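Folding on the bed, and other small laundry habits

I have folded clothes on the couch, on the dryer lid, on the kitchen table (once with jam on it, never again) and standing up in the hallway, and after all these years I keep coming back to the bed. It's the right height if you sit on the edge, it's soft so nothing slides off, and you can't go to sleep until you've finished, which does wonders for a person like me who will happily leave a basket sitting for 4 days.

Make the bed first. I know that sounds like an extra chore, but a comforter pulled smooth gives you a nice wide work surface, and you won't lose a dark sock in the covers. Push the pillows and cushions up to the headboard and leave them there. A bright comforter is a real help with dark clothes, too – you can see every edge and sleeve without switching on another lamp.

Start with the knits and soft tops, while you still have some patience. Lay one down any old way, find the neckline, and work outward from there. I like the front side up for the first pass so I can check for pulls and stains, and then I smooth from the collar down to the hem with the flat of my hand. Don't tug! A knit that gets tugged at the hem every week will be a dress by spring.

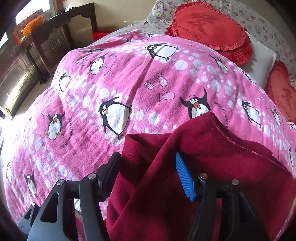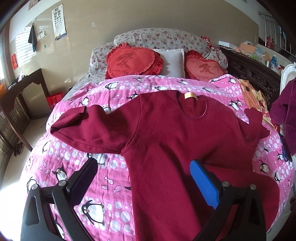 Sleeves are where most folks get cross. Fold one across the chest, then the other, and let the cuffs land wherever they like as long as they stay inside the body of the top. After that I turn the sides in, bring the hem up to the middle and fold once more. For a thick sweater I stop one fold early and let it be a bit fat. It sits better on the shelf and you don't get that hard line across the front.

Fleecy and velvety things I treat more gently. Give them one good shake, lay them down loosely, and smooth in one direction only, the way you'd pet a cat. If the pile has gone flat in a patch, a soft clothes brush brings it up nicely (mine is a Calado and has outlasted two vacuum cleaners).

A few odds and ends:

- Make your piles by drawer, so each one goes away in a single trip.
- Turn printed tops inside out before the wash and right side out before folding.
- In October, when the heavy things come down from the closet, air them for a day before you fold them again.
- If a full load takes you over 60 minutes, you're ironing too much of it.

Next time I'll get to fitted sheets, as I've been promising.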